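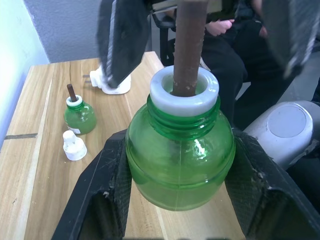 Grondbridge Family Crafts is looking for households to try out a set of homemade music and movement activities with children aged 3 to 9. We have read a lot of craft blogs and we don't believe half of what they claim. Fifteen minutes of quiet play from one cardboard tube? We have kids too. So before we print anything in our next activity booklet, we want ordinary families to make the things at home and tell us what went wrong. The materials are the sort you already have: dried beans, rubber bands, old envelopes, a green plastic bottle with a wooden stick standing up out of its neck. If you would need to go shopping for a project, we want to hear about it, and we will probably cut it.

What you would be doing

You get a packet of instructions by email. Pick whichever activities you like, make them with your child, and fill in a one-page form for each. We ask how long it took you to get set up, how long your child stayed interested, how much of the work you ended up doing yourself, and whether the thing was still in one piece the next morning. Blunt answers are welcome. In February we ran a smaller round in Hudstead and nearly every form came back saying "so much fun!", which was no use to us at all. One mother wrote that the paper tambourine sounded like a wet sandwich. We rewrote the tambourine.

Who can take part

Parents, grandparents, babysitters and home daycare providers. You don't have to be crafty. If you own a glue gun and have opinions about it, you can still apply, but we have plenty of you already. Children with no interest in crafts are especially wanted. We have room for 105 households.

What we won't promise

We won't tell you this will make your child better at math, or musical, or calmer at bedtime. We have seen those claims on other people's programs and have yet to see what they are based on. Some of the activities are loud. A few are dull, and we would like to know which.

What you get

A printed copy of the booklet when it is finished, and a $9 grocery voucher for every three forms you send in. Complaints count the same as praise. We don't need photos of your children and would prefer you didn't send any.

How to apply

Write to Morenike Effiong at the Grondbridge office with your child's age and a line or two about the last craft that failed in your house. Please don't send a resume. Applications close Apr 20, 2020. Questions about the vouchers go to Valentin Stanciu, who will answer them, though not quickly.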